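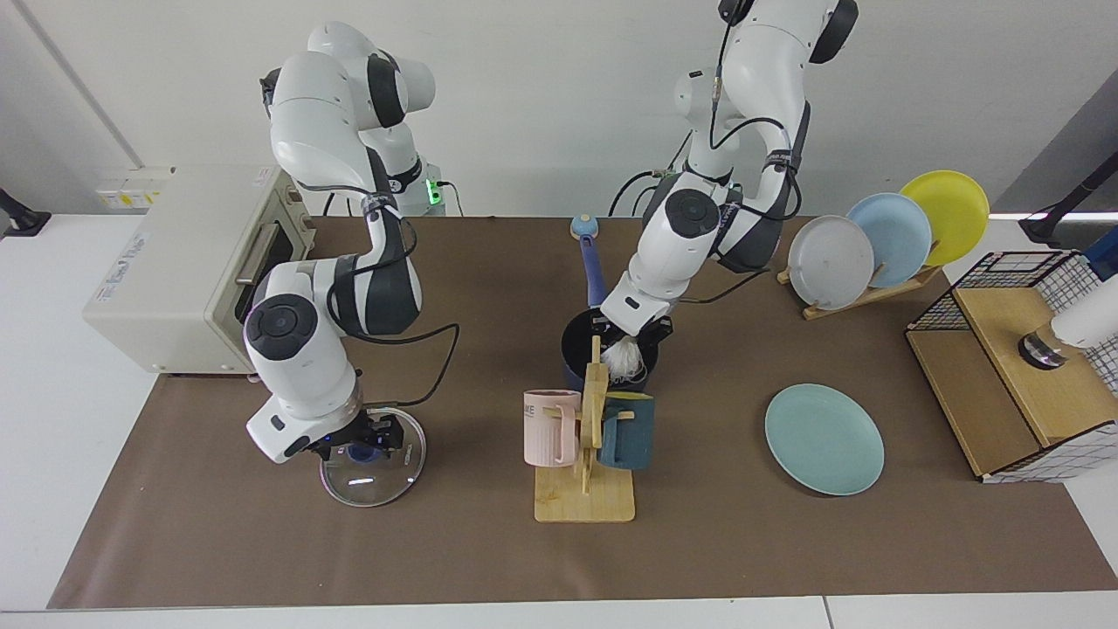

Fig. 6. Covered work surface with pot, glass lid, mug stand and plate.

6 Hand Washing and Draining

This section applies to the Plisden cookware set and to the Grokia mug stand supplied with it. For first use, see section 5. For storage, see section 9.

6.1 Preparing the surface

1. Clear a flat area next to the sink. Allow enough depth for the pot with its handle pointing to the rear.
2. Cover the area with brown paper or a dry towel. Paper must lie flat. Replace it when it is soaked through or torn.
3. Set the mug stand down on its base, close to the front. Check that the base does not rock.
4. Keep the stove side of the counter free.

Note: Printed paper can transfer ink to pale glazes. Use plain paper only.

6.2 Washing the pot

1. Let the pot cool to room temperature before adding water.
2. Remove the lid and set it aside on the covered surface.
3. Fill the pot one third full with warm water and add a small amount of dish soap.
4. Hold the pot by the handle. Push the brush down to the base and work outward in circles, then up the wall.
5. Brush the area where the handle meets the pot. Grease collects here and darkens with heat.
6. Empty, rinse twice and wipe the outside dry.

For burnt-on food, leave the soapy water in the pot for 31 minutes and repeat steps 4 to 6. Do not use steel wool or scouring powder on the inside.

Caution: Turn the handle toward the rear of the counter whenever the pot is set down. A handle that projects over the front can be caught by a sleeve.

6.3 Washing the lid

1. Lift the lid by the knob only.
2. Wash both sides of the glass with a soft cloth. Run the cloth along the inside of the metal band.
3. Check that the knob is tight. If it turns, hold it still and tighten the screw on the underside by hand – do not use a power driver.
4. Lower the lid onto the paper without letting the band strike the counter.

Caution: Never rinse a hot lid under cold water. Discard any lid with a chip or scratch that can be felt with a fingernail.

6.4 Mugs and plates

1. Wash mugs before the pot, while the water is clean. Use a cloth on printed lettering; a stiff brush will wear it away.
2. Shake out the water and hang each mug by its handle on a peg.
3. Load opposite sides of the post in turn. With two mugs, hang one on each side.
4. Lay a single plate flat on the paper, well clear of the stand, and dry it with a towel. Plates left to dry on their own may show a water ring.

The stand carries mugs up to 315 g each. Heavier mugs, including the large Alhassan model, must be dried upright on a towel.

Note: The post and base are wood. Wipe off standing water and do not soak the stand. If a peg works loose, let the wood dry overnight before regluing.

6.5 After drying

Fold the paper inward so that crumbs stay inside. Rinse the brush, shake it and hang it with the bristles down. Replacement knobs and pegs are listed in Appendix B.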